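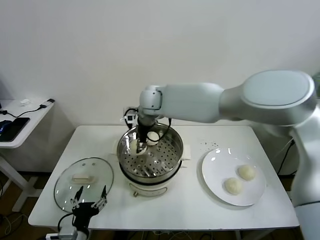
Steamed buns, with two already on the plate and more in the steamer.

Bun mornings are back at Dellilthorpe, and I for one have missed them! From September the hall kitchen on Vahidi Lane opens at 9.30 for anyone who fancies a steamed bun and a sit down, and I popped along to the first one with an empty stomach and a big scarf.

Golnar Ebrahimi is running it again. She made 34 buns for the opening (plain ones, slightly sweet) and they'd all gone before I'd got my coat off the hook for the walk home. I had two, then went back for a third, which I'm not sorry about.

The little electric steamers are a change from last year, when everything was done in one giant pan on the hob and the windows ran with water. Golnar likes the small ones better. "I can put a few in at a time and people get them hot," she told me, "and I'm not stood there lifting that horrible great lid." She lets the dough rest for 40 minutes before it goes in the tray, and she's quite strict about leaving a gap between the buns - mine at home always end up as one enormous bun, so I took note.

The mornings were nearly dropped over the summer when the old hob packed up. A plant sale and a very long quiz at Trornberg raised around £200 towards new kit, and the Clurari bakery has said it will let Golnar have flour at cost until Christmas.

Buns are £3 a plate with tea, or coffee if you get there before the pot runs out. There's talk of a red bean filling next time, and I've asked for a savoury one with spring onion as well. If you'd like to learn to make them, Golnar is happy to have people in from 8.30 to help with the shaping - bring an apron and give your name in at the hatch.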